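Ukard upkeep meeting, minutes
December 26, 2025, small room at Kesow

I'm writing these up again, so blame me for the spelling. Short turnout, lots of leftover pie. We went straight to the wrists and hands on Ukard. 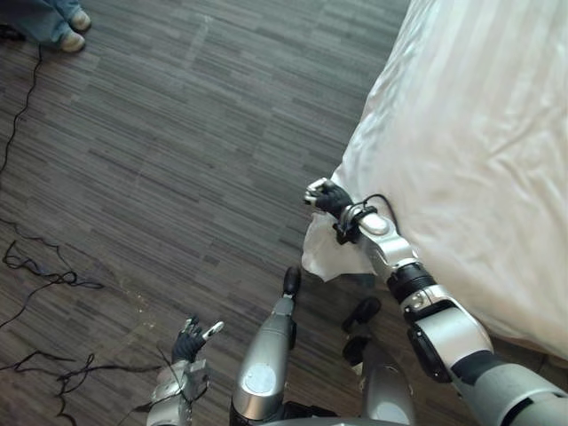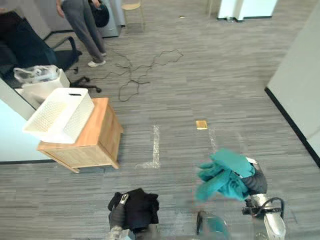
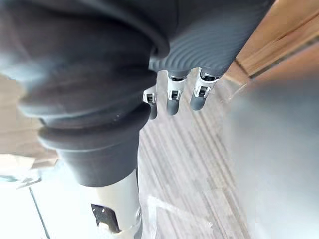 Ukard: sheet corner, one cloth on the carpet and one held up, and the boot at the wrist (last one).

Wrist boots. We've had the same pair on since September and I'd like them off for a proper look underneath. Agreed. Seixas quoted 20 days for spares, so the order goes in now and the old ones stay on till they land.

Cables. I went on a bit about the cable looping near the hand — sorry, all — but I really do want more slack at the wrist and a second tie on the forearm. Agreed, both arms. The floor cables get bundled too, and I said I'd bring the sleeves (found a whole bag in my garage!).

Grip setting. We talked for ages. Sustis says leave closing force at 60 for bedding and clothes alike, and half of us wanted it lower for thin cloth. Left at 60 for now, and we'll try it lower after the boots are done.

Finger joints. Wipe down every 8 hours of running, lint out of the slots, no spray. Log it on sheet 203, please, the new one with the wider boxes.

Still open: who holds the spare hex keys. I have one set and I'm keeping it.

Next meeting when the boots arrive.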